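Cuko Stack: simulated pick-and-place episodes

README for the student release

Cuko Stack is the shared dataset of the Virkska robotics club. It was put together over one school year as the practice set for the Durthorpe student challenge, manipulation track. Everything in it comes from simulation. The club has no physical arm.

What is in it

The release has 519 episodes, split by folder into train and heldout. The heldout folder has 48 episodes. Please don't train on it if you plan to post a score on the club page.

Each episode has 2 image streams, one from a fixed view and one from close to the gripper. It also has joint positions, the gripper opening, and a one-line task text typed by the student who ran the episode. Spelling in the task texts has not been corrected.

The setup

A single white arm with a two-finger gripper works over a plain gray floor. The objects are simple blocks and boxes in flat colors. There are no textures, and the background is left black so that episodes render quickly on the school laptops.
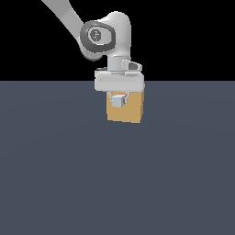 Fixed view. Gripper with the small pale cube, tan box behind.

The close view is the harder one to use. A block near the gripper can fill most of the picture and hide what is behind it. Teams that trained on this stream alone had trouble judging height, so we suggest using both.

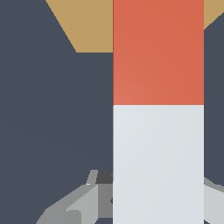

Close view. Red-orange and white sections between the two sides of the gripper.

How episodes were made

Students drove the arm with a game controller. Episodes were capped at 2000 steps. Runs that hit the cap were kept and are marked timeout in the index file. Runs where the simulator crashed were deleted.

Success labels were entered by hand after replay. Two students labeled each episode, and where they disagreed the field says unsure.

Known problems

The gripper opening was logged with the wrong sign in the early train episodes. Run fix_sign.py before loading them. The script skips files it has already changed.

Colors differ a little between laptops.

Some task texts say "cup" for an open box.

Use

Free for classes and clubs. If you use it in a report, cite it as Cuko Stack, Virkska robotics club. The loader is based on coursework code from the Jääskeläinen workshop and keeps that license, which is in the loader folder.

Bug reports go in the tracker. Include the episode number and the stream name.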